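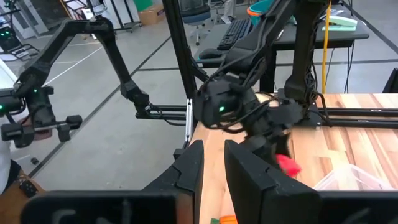 Chapter 12
Cholera Response and the Duty to Report

International health law asks a state to report an outbreak early. It offers little in return, and reporting often brings trade limits. This chapter studies that imbalance through the Verkby outbreak, in which 1,481 cases were recorded across 20 districts.

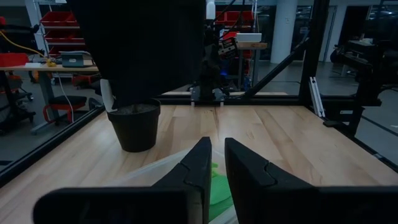

Section 12.1 sets out the reporting rules. Section 12.2 reviews the aid pledged by donor governments – much of it paid late – and the effect of the delay on water treatment in Morais. Section 12.3 takes up Cardoso's claim that donors respond to press coverage more than to need.

Terms used in this chapter: notification, attack rate, pledge, disbursement.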